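第 3 章 安装与首次使用

本章适用于 Multura Nostance 系列台式果蔬干燥机。选配 Wi 底座的机型，联网设置见 3.7。机型名称印在机身背面的铭牌上，联系售后时请一并提供铭牌上的序列号。

3.1 开箱检查

1. 将纸箱正面朝上放置，沿封箱胶带划开。刀片伸出不宜过长，以免划伤箱内的门板。
2. 取出上层泡沫，先取附件盒，再取托盘组件。
3. 两手托住机身底部两侧，平直向上提出。不得提拉门把手或电源线。
4. 撕去门板内外两面的保护膜，取下固定风扇罩的蓝色运输卡扣。
5. 对照装箱单核对附件：网格托盘、细网垫、接渣盘、托盘夹、电源线、防滑脚垫、本手册。

注：运输卡扣未取下时风扇无法转动，接通电源后显示屏显示 E1。此时应断开电源，取下卡扣后重新开机。

注：纸箱和泡沫建议保留至保修期结束。返厂维修时如无原包装，请使用尺寸相近的双层瓦楞纸箱，机身六面均须有缓冲。

3.2 选择放置位置

机器应放在平整、稳固、耐热的台面上。前门向左开启，左侧须留出开门所需的空间。

1. 机身背面与墙面的距离不小于 13 厘米，出风口正前方不得有窗帘、纸张等物品。
2. 机身上方不得放置其他电器或容器。
3. 避开水槽溅水区域和燃气灶。
4. 使用带接地极的固定插座。不得与电热水壶、微波炉等大功率电器共用插线板。
5. 将防滑脚垫贴在四个机脚底部，压紧后静置片刻再移动机身。
6. 用手轻推机身上角，确认四脚同时着地。如有晃动，旋转右前脚调节高度，调好后拧紧锁紧螺母。

注意：机器运行时背面出风口排出热湿空气。长时间正对木质柜体排风可能导致漆面起泡或变色。

注意：不得在浴室、密闭储物间或室外使用本机。

3.3 安装托盘

托盘导轨自下而上编号，最下层为 1 号位。接渣盘固定使用最下方的宽槽，不占用编号。

1. 将接渣盘折边朝外插入宽槽，推到底。
2. 取网格托盘，使缺口一侧朝向机身内部，沿导轨平推，听到轻微卡合声即到位。
3. 干燥小块或易粘连的食材时，在托盘上加铺细网垫。细网垫有光滑面和磨砂面，光滑面朝上。
4. 食材较高时，相邻两层托盘之间空出一个导轨位。
5. 关门，检查门封条四周是否平整贴合。

注：不得用铝箔、烘焙纸铺满整层托盘。确需使用烘焙纸时，其面积不应超过托盘面积的一半，且须用食材压住，防止被气流吸到风扇罩上。

托盘不区分层位，可以互换。托盘边框如有变形，应停止使用，变形的托盘强行推入会刮伤导轨涂层。

3.4 首次空载运行

新机内部的加热元件和风道表面有防护油。首次使用前应空载运行一次，期间可能有轻微气味，属正常现象。

1. 打开厨房窗户或抽油烟机。
2. 取出全部细网垫，保留托盘和接渣盘。
3. 接通电源，长按电源键，显示屏点亮。
4. 按“温度”键，用旋钮调至最高档。
5. 按“时间”键，设定为 30 分钟。
6. 按“开始”键。风扇先启动，随后加热指示灯亮。
7. 程序结束后提示音响起，风扇继续运转降温。风扇自行停止后再拔下插头。
8. 用湿布擦拭内壁和托盘，敞开门晾干。

如气味在第二次空载运行后仍然明显，或伴有可见烟雾，应立即断电并停止使用，联系 Multura 服务网点。

3.5 准备食材

干燥时间取决于食材的含水量、切片厚度和装载量。同一批次内厚度越一致，成品含水量越均匀。下列步骤以带皮柑橘类水果为例，其他水果的差异见 3.5.3。

3.5.1 清洗与分拣

1. 在流动水下逐个搓洗果皮。表面打蜡的水果应使用温水和软毛刷。
2. 剔除有霉斑、软烂或裂口的果实。霉变果实不可切除霉斑后使用。
3. 吸去果皮表面的水，摊开晾至触摸无水感。
4. 按直径分组。直径相差较大的果实分批切片，或放在不同的托盘上。
5. 摘除果蒂。果蒂干燥后硬度高，可能损坏切片器刀片。 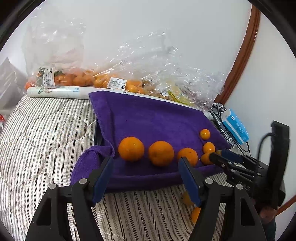
图 3-2 紫色毛巾与大小不一的橙色水果

分组后的果实应在当天切片。已切开的果实不宜在室温下久放，暂不干燥时应加盖冷藏，取出后先吸去切面渗出的汁液再上盘。

3.5.2 切片与摆盘

1. 将切片器厚度旋钮调至所需档位。初次使用建议选中间档。
2. 沿果实横向切片，两端只有果皮的部分弃去。
3. 用竹签挑出果核。
4. 单层平铺在托盘上，片与片之间留出缝隙，不得重叠。
5. 较厚的切片集中放在同一层，便于单独延长时间。
6. 摆满一层后再摆下一层，不要在机内的托盘上直接操作。

小心：切片器刀片锋利。果实剩余部分较短时必须使用护手器，不得用手指直接推送。清洗刀片时刀刃背向身体。

小型柑橘可不切片，剥皮分瓣后干燥。果瓣外膜会阻碍水分散出，应在每瓣背部划开一道小口，切口朝上摆放。带皮整果不适合用本机干燥。

3.5.3 其他食材的处理

苹果、梨：去核切片，切后浸入淡柠檬水，捞出沥干。不浸泡不影响干燥，但成品颜色较深。

香蕉：去皮后斜切。过熟的香蕉容易粘网，应铺细网垫，中途揭起一次。

草莓：去蒂后纵向对切，切面朝上。

番茄：去除籽囊，切面撒少量盐，静置后吸去渗出的水分。

蘑菇：用干刷清理，不宜水洗。切片后尽快上盘。

香草：整枝铺放，使用最低温度档。叶片干燥后质量很轻，应在上面加盖一张细网垫。

肉类：本节所列程序不适用于生肉。肉类须先加热熟透，具体要求见第 5 章。

3.6 运行干燥程序

3.6.1 使用预设程序

1. 将装好食材的托盘自下而上依次推入导轨。
2. 关门，长按电源键开机。
3. 旋转旋钮选择程序。显示屏依次出现“柑橘”“苹果”“浆果”“蔬菜”“香草”和“手动”。
4. 按旋钮确认，再选择“薄”“中”“厚”。
5. 按“开始”键。显示屏显示剩余时间，单位为分钟。

“柑橘”程序选择“中”时，默认时长为 252 分钟。满载时可在程序运行中按“时间”键追加，每按一次增加 10 分钟。预设时长按单层平铺计算，重叠摆放时不适用。

3.6.2 使用手动模式

手动模式下可分别设定温度和时间，设定值在断电后不保留。需要重复使用时，在开始前长按旋钮，将当前设定存入 M1 或 M2。新的设定会覆盖原有内容，无法恢复。

运行中调整温度时，风扇可能短时停转后再次启动，无须处理。

3.6.3 中途换层

机内各层温度存在差异，靠近风扇的一层干燥较快。程序运行约 118 分钟后显示屏提示“换层”，同时发出提示音。

1. 按“暂停”键，等待风扇停转。
2. 戴隔热手套，将托盘逐层抽出，放在耐热台面上。
3. 翻动粘连的切片，已达到干度的可先取出。
4. 上下层对调，同时将每层托盘前后掉转。使用细网垫时，网垫随托盘一起掉转。
5. 推入托盘，关门，按“开始”键继续。

门开启后计时停止，加热切断。暂停时间过长时程序自动取消，需重新设定剩余时间。不作换层处理时，按一次“开始”键可关闭提示，程序不受影响。

小心：运行中门板玻璃和托盘边框温度较高。儿童应远离机器。

3.6.4 判断干燥程度

程序结束不代表食材一定达到所需干度。取一片放至室温后检查：

柑橘片：果皮硬，果肉部分不粘手，弯折时折断或略有韧性。果肉中心仍有深色湿痕时，应继续干燥。

苹果片：边缘卷曲，撕开后断面无水珠。

浆果：按压无汁液渗出，可保留少量弹性。

香草：叶片一捻即碎，叶脉同样发脆。

刚出机的食材因受热而偏软，热态下不易判断。对干度没有把握时，以批次中最厚的一片为准。追加干燥时只放回未达标的部分，并将时间设为较短值，避免边缘焦化。

3.6.5 冷却与存放

1. 取出托盘，在通风处冷却至室温。
2. 将成品装入洁净的密封容器，装至容器容积的三分之二左右。
3. 每天摇动容器一次，观察内壁。出现水雾时，将全部成品放回机内追加干燥。
4. 连续 3 天无水雾后，可装满容器转入长期存放。
5. 在容器外标注品名和装罐月份，例如“橙片 November”或“橙片 11 月”。

存放处应避光、阴凉。容器内可放食品级干燥剂，干燥剂袋破损时，整罐成品不可食用。不同品类分罐存放，香草尤其不要与水果同罐。

3.7 连接 Wi 底座与 Prunia 应用

本节仅适用于配有 Wi 底座的机型。底座可在手机上显示剩余时间、接收换层提示，不支持远程启动加热。

1. 拔下机身电源插头，取出机内托盘。
2. 将机身对准底座定位柱放下，听到卡合声后轻提机身，确认已锁定。
3. 将底座短线插入机身背面的信号口，带三角标记的一面朝上。
4. 接通电源。底座指示灯慢闪，表示等待配对。
5. 在手机上安装 Prunia 应用，注册后进入“添加设备”。
6. 选择“Nostance”，按提示输入家庭网络密码。
7. 指示灯由慢闪变为常亮，配对完成。

注：底座仅支持 2.4 GHz 网络。路由器合并两个频段时，配对可能失败，可暂时关闭 5 GHz 频段后重试。

注：网络中断不影响正在运行的程序。恢复连接后，应用自动更新剩余时间，中断期间的提示不再补发。

可在应用的“提醒”页面设置滤网清洁的提醒日，出厂设置为每周的星期三。更换手机或转让机器前，应先在应用中解除绑定，然后按住底座复位键，直到指示灯熄灭。

3.8 使用后清洁

1. 拔下插头，待机内温度降至室温。
2. 取出托盘、细网垫和接渣盘，用温水加中性洗涤剂浸泡。
3. 用软刷沿网孔方向刷洗。糖分结块处延长浸泡时间，不得用金属器具刮除。
4. 用拧干的湿布擦拭内壁和门封条，封条折缝内的碎屑用棉签清理。
5. 向下按压滤网卡扣，取出背面滤网，拍去灰尘后用清水冲洗。
6. 所有部件完全晾干后装回。

网格托盘可放入洗碗机上层，细网垫和滤网只能手洗。机身不得冲淋或浸水。液体流入风扇罩时，应立即断电，由服务网点检查后方可再次使用。

长期不用时，将门留一条缝，防止封条粘连和机内产生异味。电源线松散盘绕，不要缠在机身上。

3.9 常见故障与处理

开机无显示：检查插头和插座；确认长按而非轻触电源键。

显示 E1：风扇受阻。断电后检查运输卡扣和风扇罩处有无异物。

显示 E2：温度传感器异常。断电，冷却后重新开机；再次出现时停止使用并报修。

显示 E3：门未关严。检查托盘是否推到底，封条处是否夹有食材。

各层干度差别大：检查是否执行换层；减少每层装载量；清洗滤网。

成品表面硬而内部潮湿：温度过高或切片过厚。下一批降低温度，相应延长时间。

运行中有连续摩擦声：托盘变形或网垫边缘翘起。暂停后重新放置，仍有声音时停止使用。

切片粘在网上：稍冷却后从托盘背面轻推。下一批使用细网垫，上盘前吸去切面汁液。

应用中设备显示离线：确认底座短线插紧，再检查家庭网络；仍无法连接时，按 3.7 重新配对。

按上述方法处理后故障仍未排除的，应停止使用并报修，用户不得自行拆开机身后盖。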